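Wattimena Clear Produce Bags, 80-Count Roll: Review

Posted Oct 7, 2026

I started buying these in June, when the store near me stopped putting out the thin bags by the fruit bins. The Wattimena roll has 80 bags and comes in a flat cardboard box with a slot in the front. I am on my second box now and have used them for lemons, plums, green beans, loose potatoes and a lot of herbs.

The bags are clear plastic with no printing on them. That was my main reason for picking them over the Skeklow ones, which have a large green leaf right across the front. With a clear bag I can check on the fruit without opening it. If a plum has started to split or a lemon has a soft patch, it shows, as long as it isn't hidden behind something else.

Opening them is average. The two sides cling together at the top, as they do with every bag of this type, and I usually have to rub the edge between my fingers. The Skeklow bags are a little easier because one side is cut slightly longer. After the first week I stopped noticing. If your hands are very dry you may find it more annoying than I do.

Tearing them off the roll goes well most of the time. The perforation is clean, but pull at an angle and the next bag comes out with it. Holding the box down with one hand takes care of that.
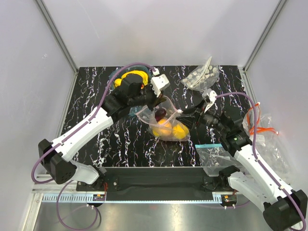
I mix fruit in one bag more than I probably should. A couple of lemons and a plum or two will sit together fine for a short trip home, but I take the plums out once I'm in the kitchen. Lemons are hard enough to bruise a ripe plum if the bag gets set down with any force. For mixed fruit I put the lemons in first and let the softer pieces go on top.

Strength is good for the thickness. I weighed a few loads on my kitchen scale, and 900 grams of potatoes gave me no trouble. The bottom seal held every time and the sides didn't stretch much. I did have one bag split down the side, and that was from a pineapple, so I don't blame the bag. Anything with a sharp stem or spikes needs something thicker.

For storage they are less impressive. There are no vent holes, and moisture collects inside if you close the top. Green beans went slimy on me in four days with the bag knotted. With the top left open and a paper towel inside, the next batch lasted a full week. The Zillitz bags have small holes punched in them and do better in the fridge, but they cost more and the holes let grit from potatoes fall through onto the shelf.

I reuse each bag a few times. They rinse out easily under the tap and dry overnight if you stand them over a bottle. Hot water makes them wrinkle, so keep it cool. After the third or fourth use the plastic gets cloudy along the folds and I throw them out.

Wattimena also sells a 300-bag box and an 800-bag box. The big one is meant for shops and takes up half a cabinet. I'd get the 300 if I were ordering again, mostly to avoid reordering so often.

Good: clear, strong bottom seal, tears off neatly
Not so good: sides cling, no vents, wrinkles in hot water

Rating: 4 out of 5. I'll keep buying them for shopping trips and use something vented for the fridge.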